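Workshop Talk > Repair and Refurbishment > Robot arm at our refurb centre, what changed for the people

valderrama_bench
Member
Posted September 2018

Hello all. I read this board since a long time but I write seldom, so please excuse my English, it is my third language.

I work in a refurbishing centre for office computers near Brunau. We receive desktops from schools and government offices, we test them, change memory and drives, clean them and send them out again. In April the management put a robot cell in our hall, from the supplier Ukum. Its job is memory modules: take out the old, put in the new. For the moment it does only the one desktop model, of which we have 2498 units to finish under the contract.

I want to tell what it has changed for us, because in the newspapers I find only two stories, either the jobs are all gone or everything is wonderful.

Before, we were 8 people on the memory and drive benches. Now we are four there, and the other four went to testing and to customer returns. No one was dismissed. But two of my colleagues did not wish to go to returns, and they were not really asked.

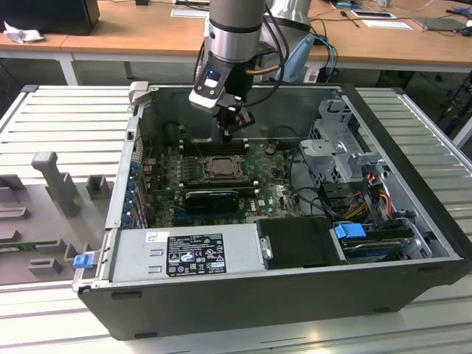 Desktop under the gripper, memory slots on the far side of the CPU socket.

My own work is now to prepare the cases. I open them, lay them on the side, and tie back any cable which hangs over the slots. Then I load the tray with the modules. When a module does not seat, the cell stops and I must come with my hands. It is easier for the thumbs, I admit this gladly. After nine years of pushing modules my right thumb was always sore in the evening.

What I miss is the whole computer. Formerly I took one machine from beginning to end and I knew its faults. Now I see each machine for perhaps one minute.

My question to you: does somebody have a similar cell, and how did you arrange the rotation?

tinscrew
Senior Member

Thanks for writing this up, and your English is fine, mate. We had a screwdriving cell at my last place. Rotation was every two hours on paper, and in practice the same bloke stayed on it all week because he was the only one who could clear the faults. Get everybody trained on fault recovery before you argue about the roster.

Is that one of the Dells with the blue latches? They come apart so quickly by hand that I wonder where the saving is.

kettle_and_flux
Member

I'm with tinscrew on the saving. A decent tech swaps memory in those in well under a minute. You still pay a person to open the lid, move the cables and load the tray. What is left for the arm, pushing down two clips?

Sounds to me like somebody in the office wanted a robot to show the visitors.

valderrama_bench
Member

Yes, it is a Dell, tinscrew. It was chosen exactly for this, the inside is always the same.

kettle_and_flux, I understand your doubt and I had the same one. By hand I am faster for one machine, this is certain. But I am not so fast at four in the afternoon. The cell finishes up to 63 machines in a shift, and I prepare the next case while it is working. The visitors do come, there you are right — we had to paint the floor.

old_zekness
Senior Member

I'll disagree with both of the sceptics. I ran the Zekness line for years and the real cost was never seconds per unit. It was modules seated halfway that passed the first boot and came back from the customer a month later. If the arm presses with the same force every time, that's your saving, and it won't show on a stopwatch.

Have your returns gone down since it went in?

valderrama_bench
Member

For the returns I have no number which I trust, it is too early. The colleagues at the returns desk believe there are fewer memory faults, but they also say there are more bent clips. I would not make a conclusion from this.

kettle_and_flux
Member

Bent clips would bother me more than a loose stick. You can reseat a stick. Replacing a slot on a board at that price is not happening, so the whole thing goes to scrap.

Still reckon you lot should be asking for a higher classification. Loading, clearing faults and doing the inspection is operator work, and I bet you're on bench rates.

valderrama_bench
Member

We are on bench rates, yes. The union delegate has asked about it and the answer was that the cell is still a trial. I did not know that other workplaces have a separate classification for this. Could you send me the wording by private message? I would like to show it to her.

tinscrew
Senior Member

I've got ours from the old place somewhere, will dig it out and send it tonight. It had a bit in it about training hours too, which you'll want.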